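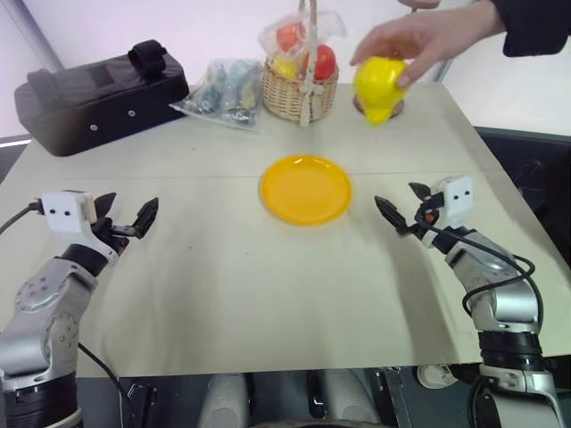 Week 6: teaching the planner to wait its turn

Search this site Go

Hi again, Nest here! So my half of the Kundeck project is the bit of software that decides when the arms are allowed to move, and this week I finally got to the part I'd been putting off (people's hands). A yellow pepper over a little round dish is super easy for our detector. A yellow pepper with fingers wrapped around it is a whole other thing, and my first version would see "pepper" and happily plan a grasp while somebody was still holding it. Yikes.

My fix is a "held" flag. If the hand mask touches the object mask, the object stays off the planner's list until they've been apart for 20 frames in a row. I labeled 276 frames to test it and got 22 wrong, mostly yellow pepper against the yellow-orange plate, where the edges just melt together. Seren thinks I should use depth for those, and she's probably right, ugh.

Still to do: get the delay under 400 ms and clean up my config file before Tuesday.

Comments (3)

Gwilym Jenkins: Does the flag clear if the hand goes out of view?
Nest Gronow: Yep, same frame count!
Mafalda Mota: Try a blue plate :)

Contact | Copyright Kundeck student team | Back to top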